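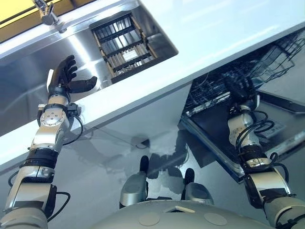

Seventeen days out from Toditz and the water tasted like the barrel. My mother said drink it anyway. I drank it anyway.

We were steerage, bottom deck, 115 of us and two buckets. My brother counted the heads the first night because he couldn't sleep. I couldn't either. The boat was called the Chuensuk and she groaned like an old cow getting up. All night. Up, down, up.

Father was already over there. Two years in a town called Cludier, laying track, then not laying track, then something with laundry. His letters were short. Snow. Work. Send the boy soon. Then last winter, send everyone. No reason given. Mother read it standing up at the stove and let the soup burn.

She sold the goat. She sold the good pot. The fiddle she would not sell, so it came with us, wrapped in her wedding coat, and I slept with my arm over it so noone would step on it.

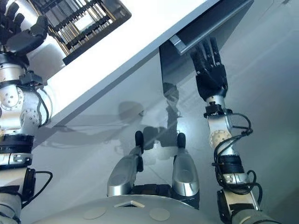

On the Wednesday the storm hit. I say storm. The sailors laughed and said it was nothing, a little wind. The trunk by the ladder broke loose and went sliding, and an old woman prayed in a language I'd never heard. My brother was sick in his hat. I held the fiddle over my head with both hands because the floor was all water, black and cold, up to my ankles.

Then a string snapped. Inside the coat. I felt it go, a tiny ping, right through the wool.

I didn't tell her. What would I say?

Morning. Gray. Everybody up on deck in lines, seven at a time, ten minutes of air each. A man shaving with no mirror. Gulls! First gulls in two weeks. Somebody's baby pointing at them and yelling like she'd invented them.

"Land," my brother said. It wasn't. It was a cloud. He said it again the next day and the day after that, and the fourth time he was right and I didn't beleive him. 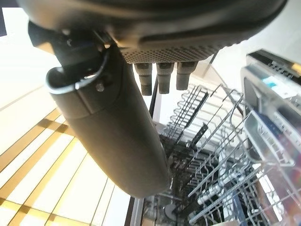 The shed, then. Long benches, chalk marks on coats. A doctor with cold thumbs pulled my eyelids up. Next. An officer at a high desk, pen scratching. How much money. Mother put it all down in front of him, 67 in coins, tied in a stocking. He didn't touch it. He looked at the bundle under my arm.

"What's that?"

Kullo, I said, which is our word for fiddle, and he wrote it down. Just like that. Wrote it on the line where the name goes. Mother couldn't read the letters so she nodded, and that was us. That's what it says on my school papers. That's what's painted over the shop.

Stamp. Go on, move.

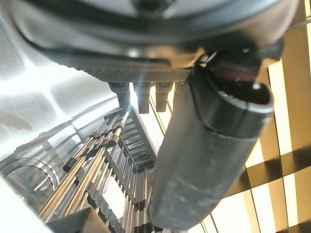 Two days on a train after that. Hard seats, a window that wouldn't shut. Fields, fields, a river. I finally told her about the string somewhere in the dark. She was quiet so long I thought she was asleep.

"Your father has wire," she said.

Cludier had one street and a lamp at the end of it. Under the lamp was a man, thinner than I remembered, hat in his hands. My brother hung back. He'd been four when Father left and he didn't know who he was looking at.

I walked ahead of them and held out the coat.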